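Home | News | Food & Drink | What's On | Sport | Contact

Virkwood bakery to sell dairy-free rye buns in larger packs

Tuesday
By Helmi Partanen

A Virkwood bakery is to start selling its dairy-free cardamom and rye buns in bigger packs after running out on most mornings in February.

Kokkonen, on Mill Lane, has made the buns since last autumn. They contain oat milk and rapeseed oil and are sweetened with date paste. Owner Venla Ikonen said the shop sold 879 of them last month, mostly before lunch.

"We were baking 30 a day and people were coming in at ten to find the tray gone," she said. "We now bake 40, and on Saturdays we do a second lot."

The buns will come in boxes of six as well as singly. The price of a single bun stays the same.

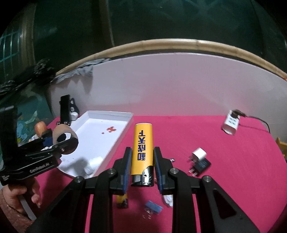
Nut-free baking moved to Mondays

The bakery will also change the day it makes its nut-free range. Seed loaves and plain oat biscuits will be baked on Mondays, when the almond tarts are not made. Orders need to be in by noon on the Saturday before.

Baker Santeri Karppinen said 17 customers had asked for a fixed day so that they could plan school lunches. He is still working on a nut-free version of the carrot cake, which has been too dry so far.

Kokkonen is open from 7.30am to 3pm, Monday to Saturday.

Comments (3)

Siiri Hyvönen
Glad about the boxes. Could they do the seed loaf sliced as well? My knife is hopeless with it.

Elli Lindqvist
Are the rye buns all right to freeze? I'd buy six if so.

Siiri Hyvönen
Elli, I've frozen them and they were fine after ten minutes in the oven.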